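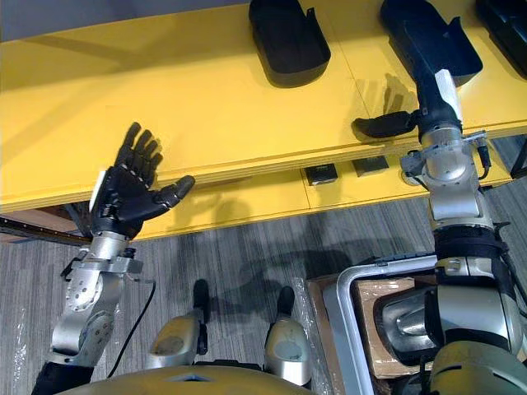

여름 동안 한국어로 편지 쓰기를 연습했습니다. 오늘은 그 이야기를 조금 길게 쓰겠습니다. 틀린 표현이 있으면 편하게 고쳐 주십시오.

시작은 2018년 8월입니다. 동네 문구점 '브리티시아'에서 편지지 15장이 든 묶음을 샀습니다. 줄 간격이 넓은 것입니다. 저는 받침이 두 개 있는 글자를 작게 쓰지 못합니다. '닮'이나 '앉'은 항상 옆 글자보다 커집니다.

첫 편지는 예전 하숙집 아주머니께 썼습니다. 제목 없이 바로 인사를 써야 하는지, 받는 분을 먼저 써야 하는지 몰라서 한 시간을 보냈습니다. 결국 "안녕하십니까"로 시작했는데, 다시 읽어 보니 뉴스 같았습니다. 두 번째 종이에는 "그동안 잘 지내셨어요?"라고 썼습니다.

어려운 것은 높임말의 온도입니다. 문법책에는 '-습니다'와 '-어요'를 섞어 쓸 수 있다고 나옵니다. 그런데 어디에서 섞는지는 안 나옵니다. 저는 한 문단 안에서 세 번 바꾸었다가 모두 '-어요'로 고쳤습니다.

날씨 이야기도 고민했습니다. 제 나라 말로 편지를 쓸 때는 날씨를 거의 쓰지 않습니다. 한국 편지를 읽어 보면 "무더운 여름에 건강 조심하세요" 같은 문장이 자주 있습니다. 처음에는 빈말이라고 생각했습니다. 지금은 이 문장이 없으면 편지가 갑자기 시작되는 느낌이 듭니다.

펜은 '스켈투스'라는 가게에서 산 파란색 만년필입니다. 글씨가 굵게 나와서 '를'이 까만 덩어리처럼 됩니다. 얇은 펜으로 바꾸라는 말을 들었지만 아직 그대로 씁니다. 잉크가 많이 남았습니다.

저는 길이를 600자로 정했습니다. 더 길면 같은 말을 반복하고, 더 짧으면 엽서로 보내는 것이 낫습니다. 띄어쓰기는 사전을 보면서 확인합니다. '한번'과 '한 번'은 어제도 틀렸습니다.

답장이 왔습니다! 우체통에서 봉투를 보고 계단에서 바로 열었습니다. 아주머니는 "밥은 잘 챙겨 먹니"라고 쓰셨습니다. 이 질문에 어떻게 대답해야 하는지 또 고민했습니다. 정말 먹은 음식을 쓰면 이상합니까? 저는 그냥 된장찌개를 끓였다고 썼습니다. 감자를 너무 크게 썰었다는 이야기도 썼습니다.

맺음말도 여러 가지를 써 보았습니다. '올림'과 '드림'은 둘 다 공손한 말인데, 저는 아직 차이를 손으로 느끼지 못합니다. 아주머니께는 '올림'을 쓰고 나이가 비슷한 친구에게는 '씀'을 썼습니다. 친구가 "씀은 좀 딱딱해, 그냥 이름만 써"라고 해서 다음부터 이름만 씁니다.

지금까지 14장을 썼습니다. 버린 종이도 포함한 숫자입니다. 실제로 우체국에 가져간 것은 그보다 적습니다. 마지막 한 장은 12월에 연하장 대신 쓰려고 서랍에 두었습니다.

질문이 하나 있습니다. 봉투에 받는 분 이름을 쓸 때 '님께'라고 씁니까, '귀하'라고 씁니까? 우체국 직원분은 둘 다 괜찮다고 하셨습니다. 저는 '귀하'가 은행에서 온 편지 같아서 망설이고 있습니다. 여러분은 어떻게 쓰시는지 댓글로 알려 주시면 감사하겠습니다.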